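Darner: Reported Phishing Messages from Small Businesses

Posted August 29, 2024 by the Cronin data desk
Filed under: Data & Downloads, Email Security

Print this page | E-mail this page
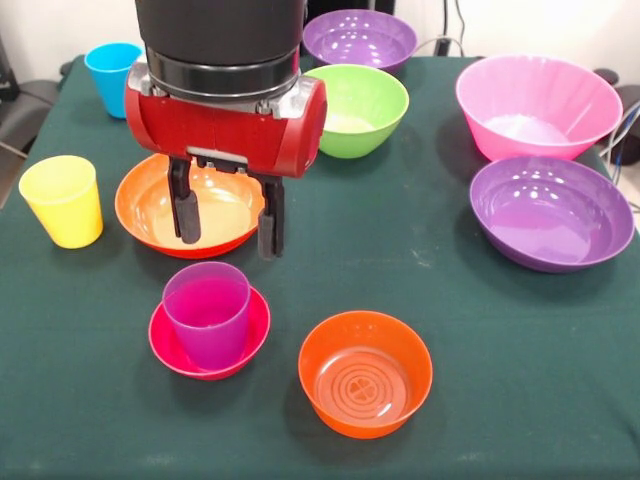

Gripper open over the orange bowl, green tablecloth.

README for Darner, version 2

Darner is a set of 2,220 email messages that employees forwarded to a "report this" mailbox because something about them looked wrong. Of these, 736 were labeled as phishing. The rest are ordinary mail, marketing mail, or spam with no attempt to steal anything. The messages came from four small businesses in Metstead that use Cronin for their mail filtering and agreed in writing to take part.

Most public phishing sets are built from spam traps or from lists of known bad links. Darner only has mail that got past a filter and that a person then chose to report. It will look different from a trap set, and the share of phishing in it says nothing about the share of phishing in a normal inbox.

What is in the download

messages.jsonl - one message per line, with the fields listed below
labels.csv - message ID, final label, and both first-pass labels
splits.csv - which messages belong to train and which to test
CHANGES.txt - differences from version 1
LICENSE.txt

The files are UTF-8. Line endings are Unix style. If you open labels.csv in a spreadsheet, import the ID column as text or the leading zeros will be dropped and the join to messages.jsonl will fail.

Fields in messages.jsonl

id: eight characters, unique within the release
subject: subject line after redaction
body_text: plain text of the body after redaction
had_html: true or false
links: list of links found in the body, defanged (hxxp, and [.] in place of the dot)
attachment_types: list of file extensions only. No attachments are included.
sender_domain_kind: free mail, business, lookalike, or unknown
spf_result and dkim_result: as recorded by the receiving server, empty if missing
reported_after: same day, next day, or later

The header block is not included. Version 1 had a trimmed set of headers and we took them out after finding internal host names in a few of them. Please delete any copy of version 1 you still have.

Labels

There are five labels: phishing, spam, marketing, legitimate, and unclear. Each message was read by two labelers working separately. Where they disagreed, they talked it over and agreed on a final label or marked the message unclear. The first-pass labels are kept in labels.csv for anyone who wants to study the disagreements.

A message counts as phishing if it tries to get the reader to give up a password, a payment, a gift card, or personal details by pretending to be someone else. Fake invoices are phishing under this rule. A pushy sales email from a real company is marketing, even when the reader found it misleading. Training messages sent by a security vendor to test staff were removed before labeling.

The hardest group was mail sent from a real supplier's account that had been taken over. The writing is often normal and the sender checks pass. We labeled these as phishing only when the business confirmed it afterward, so a few are probably sitting in unclear.

Redaction

Names of people, phone numbers, street addresses, account numbers, and order numbers were replaced with tags such as [PERSON] and [PHONE]. The names of the four businesses were replaced with [ORG_A] through [ORG_D]. This was done first with Stikwood, our in-house redaction script, and then checked by hand. Stikwood is tuned for North American phone and address formats and tends to miss others.

If you find something that should have been redacted, send us the message ID only. Do not quote the text in your email. We will pull the message and note it in CHANGES.txt.

Splits

The split is by sender campaign, so near-identical messages stay on the same side. Campaigns were grouped by link domain and by body similarity. A random split gives much better scores on this data and those scores do not hold up on new mail. If you use your own split, please say so when you report results.

Intended use

Testing and comparing mail classifiers, writing staff training material, and teaching. The set is small for training a model from scratch - most people will want it as a test set or as a supplement to something larger.

Please do not use Darner to generate new phishing messages, to try to identify the businesses or their employees, or to visit the links. Many of the domains have lapsed and could belong to anyone by now. We do not check them.

Known problems

- English only. A handful of messages in other languages were dropped.
- Collection ended in June, so tax season lures are present but year-end shipping lures are thin.
- ORG_C reported far more than the others, mostly marketing mail. Consider scoring each business separately.
- The reported_after field depends on the mail client's clock and a few values are wrong.
- QR code phishing is underrepresented. Images were stripped from message bodies, and what was left often had too little text to label.
- had_html is true for some plain messages that passed through a mailing list.

License and citation

Free for research, teaching, and internal security testing. Redistribution of the full set is not allowed. You may quote single redacted messages in papers, slides, and training handouts. Cite as: Cronin, Darner: Reported Phishing Messages from Small Businesses, version 2.

Getting the files

Request access with the form on the downloads page. Use a work or school address. Requests from free mail accounts are usually turned down unless there is a short note explaining the project. The archive is password protected so that mail scanners and desktop antivirus tools do not quarantine it, and the password is sent separately from the link.

Print this page | E-mail this page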